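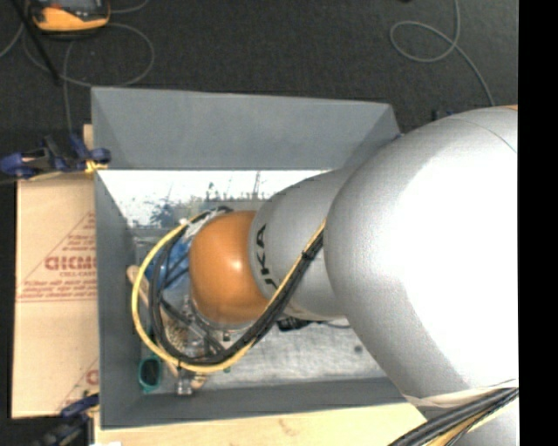
Section 4: Comparing grippers in the bin

Skutar Bench Guide, revised 8 March 2023

Use this section when the arm is mounted, the controller starts without faults and you have two or more grippers to try. It covers the fixed-bin test only. For picking from a flat table, see Section 5.

4.1 Before you start

You will need:
The grey bin
Bar clamps for the bin and bench
Cable ties and one wide strap
A mixed set of small items (see 4.3)
The Punulell controller, with the teach pendant within reach

CAUTION: Keep hands out of the bin whenever the drives are on. The arm can reach every corner of it, including the one nearest you.

4.2 Fixing the bin and dressing the cables

1. Set the bin on the wooden top and clamp it at the left side. Push each corner in turn. If the bin slides, tighten the clamps and push again.

2. Check that no clamp handle stands in the path of the arm. Turn handles outwards where you can.

3. Lead the gripper cables down the last silver link and tie them there. Leave a wide loop round the orange joint. The loop has to be long enough for the wrist to turn fully both ways.

4. Jog the wrist slowly to each end of its travel and watch the loop. It should open and close without pulling at the ties. If it goes tight, stop, cut the tie on the link and let out more cable.

5. Lower the arm to its deepest picking height and move it along all four walls. Note any place where the loop rubs on the rim or drags over the items.

Note: a loop that hangs below the gripper will push light items about and spoil the count. Shorten it a little at a time and repeat step 4.

4.3 Loading the bin

6. Put in items of different shape and stiffness. Include something long and thin such as a wooden stick, something hollow such as a small cup, something soft, and a few small pieces in metal, wood and clear plastic.

7. Let some of the items lie close to a wall. Wall picks show the difference between grippers sooner than picks from the open floor.

Note: a bare metal floor throws back a bright band of light near the far wall. The Kungate camera may miss clear or shiny pieces there. Move the lamp before you change the exposure, and keep both the same for every gripper in the comparison.

4.4 Running the comparison

8. Fit the first gripper. Enter its weight and length in the controller under Tool.

9. Run 3 short trials at low speed. Do not record these.

10. Set the counter to zero and start the full run of 1,000 picks. Refill the bin whenever the program asks. The Mwakalinga logger saves a line for each attempt, good or bad.

11. Stop the drives, change the gripper and repeat from step 8 with the same items.

Note: the log can hold more lines than the run length. One of our runs ended at 1,010 – the extra lines were restarts after a protective stop. Delete lines marked R before working out the pick rate.

CAUTION: After any protective stop, look over the cable ties and the connector at the gripper before you restart. Replace a tie that has slipped. Do not tape over it.

4.5 If the results look wrong

Pick rate falls during the run: check the gripper pads for dust, then check the bin clamps.

All picks are off to the same side: the bin has moved. Clamp it again and redo the bin corners (Section 3).

Long items are dropped on the way up: lower the lift speed first, then raise the grip force one step.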